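Chore robots (household and light shop work)

From the Miston Hobby Wiki, Machines section

A chore robot is any machine meant to do the small, boring jobs people do with their hands: putting socks away, wiping a counter, fetching the right screw from the right bin. I've been keeping this article going for a while (most of the first version was by Noreen Hashmi, and I've left her section order alone), and the question I get asked most is whether they can do it yet. My short answer is sort of, slowly, and please don't throw out your broom!

Background

Single-job machines have been around for ages. Robot vacuums and dishwashers both count if you're generous, and I am. What's newer is the general arm, one machine that's supposed to pick up a mug in the morning and sort washers after lunch. Shop floors got arms first, mostly because a part on a factory line shows up in the same place every time. My kitchen has never once offered anybody that.

Drawers

Drawers deserve their own section because I love them as a test. Opening one sounds like nothing, but the machine has to find the handle, get a finger on each side of it, and pull straight back without dragging the whole unit along. A heavy dresser helps you out by staying put. A light cardboard one doesn't, and a little tab handle leaves hardly any room for a sloppy grab. 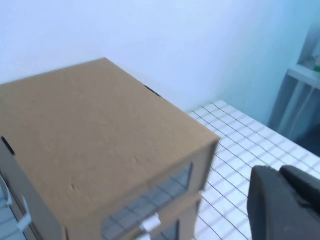

Clear fronts are another headache. You and I look through a window and still know there's a surface there, but depth sensors can read right past see-through plastic and report whatever is behind it. Then there's closing, which everyone forgets to test. A drawer that goes in crooked will jam, and a person just gives it a wiggle. Getting a robot to wiggle is surprisingly hard.

The Bratton trials

The Bratton workshop ran its Tekley arm through 2,434 drawer pulls, ending in September, and 133 of them failed. I think that's pretty great for a machine! It's also a lot of stuck drawers if you're the one waiting on your socks. Noreen's notes say the misses bunched up whenever the unit had been shifted between tries.

Still out of reach

Fitted sheets. Wet laundry in general. Anything in a plastic bag.

See also: Abbasi gripper; Laundry folding; Parts bins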